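Subject: Re: [valve-amps] Ludby linear, low output after changing house
Date: May 15, 2022

Hello all,

I am sorry for the slow answer to this one. I wanted to look in my own notes before I wrote something, because I had the same amplifier on the bench in November and I did not trust my memory. My notes are on paper and in three languages, so it takes some time.

First, what I understand. The Ludby worked well at the old address. After the move the output on 40 metres is low, the plate current does not rise as before, and the relay makes a buzzing noise when it is keyed. The valves are the same ones, and the exciter is the same one. I copy the earlier message in the middle of mine, so that people who join the list now can follow.
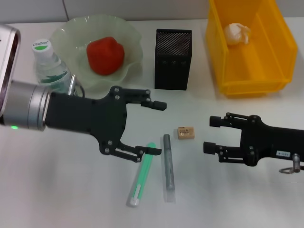 Nizar Khasawneh wrote:

> I moved to Stimness in the spring and set up the station again. The
> Ludby is fed by the same step-down transformer as before, set for 110
> volts. On key down with 63 watts of drive the HT meter goes to 1,170
> and stays there until I let go. It used to stay much higher. The
> output on the Flendby meter is a little more than half of what I had.
> I have cleaned the band switch and the SO-239 sockets. I get a good
> match into the dummy load, so I don't think it is the antenna. The
> relay buzzes, and I can hear it in the room with headphones on.
> Do I need new valves? They are not cheap now and I would like to be
> sure before I order a pair.

I would not order valves yet. When valves become weak the plate current is low, and because the supply has less to do, the HT stays high. Your HT falls a lot. This says to me that the supply is not able to hold up, and the valves are perhaps quite healthy.

The buzzing relay says the same thing. In the Ludby the relay coil takes its voltage from a small winding on the same main transformer, through one diode and one electrolytic capacitor. If the mains at the amplifier is low, the coil voltage is low too, and the relay is held with no reserve. It can also be that the capacitor is dried out, and then you hear the ripple. In mine it was both things together, and I lost two evenings because I found the first one and thought I was finished.

So my advice is to measure before you buy, in this order.

Put a meter on the output of the step-down transformer, at the socket where the Ludby is plugged in. Read it with the amplifier in standby, then ask another person to key it into the dummy load and read again. Please write both values on paper. If the second value is much lower, look at the step-down transformer, its plug, the extension lead and the house wiring, and leave the amplifier alone for now. A long thin extension lead on the 110 volt side is a very good way to lose power, as the current there is double. I keep the lead on that side as short as I can and put the length on the other side, before the transformer.

If the value stays steady, go to the voltage doubler. It has a row of electrolytics in series with a resistor across each one. When one of these resistors goes high in value, the capacitors do not share the voltage equally any more, and one of them will suffer. In my unit the resistors looked perfect from outside, and one measured far too high when I had lifted one end.
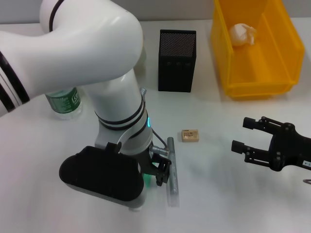
White arm with its green light on, over the tabletop.

I must write the next paragraph even if everybody here knows it. The voltage in this amplifier will kill you. Pull out the mains plug and put it where you can see it. Wait, then wait more. Watch the HT meter go down, but do not believe it, and use a proper discharge stick with a resistor before you put your fingers or a tool inside. If one of the resistors across the capacitors is open, that capacitor can keep its charge for a long time. Don't work on it when you are tired. Don't take off the interlock to "see better". Never take a measurement of the HT with ordinary meter leads, they are not made for it.

About the capacitors themselves, change the complete row and all the resistors with it. I know that some people on this list replace only the bad one. I did it like this once in another amplifier and had to open it again before the year was over. The new capacitors are physically smaller than the old ones, so the old clamps don't hold them. I cut a piece of fibreglass board and fixed them on that with the original screws. Look at the polarity two times.
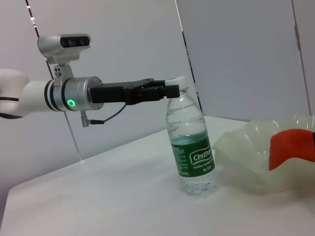 For the relay supply I used a capacitor of the same value and a higher working voltage, and a new diode because I was there already. The buzzing went away completely. If yours still buzzes after this, clean the pole face of the relay with a strip of plain paper. Don't use abrasive paper on the contacts, they have a thin plating and you will remove it.

One thing I am not sure of. In the older Ludby units the main transformer has primary windings that can be connected in series for 230 volts, and then you do not need the step-down transformer. In the later ones there is a single 110 volt primary and this is not possible. I could not find a serial number where the change was made. If you take off the bottom cover and see two pairs of thick wires going to the primary terminals, please tell the list, and do not change any link until somebody has compared it with the diagram. If the transformer is finally the guilty part, Mahasneh still rewinds them and did a correct job for me, but the waiting time was long and the postage was more than I liked.

Please send us the two voltages when you have them. I would also be glad to know what the grid current was at the old address and what it is now, if you have kept a log.

Does anybody have a clean scan of the second page of the Ludby diagram? In my copy the area of the ALC circuit is black.

73,
Jarek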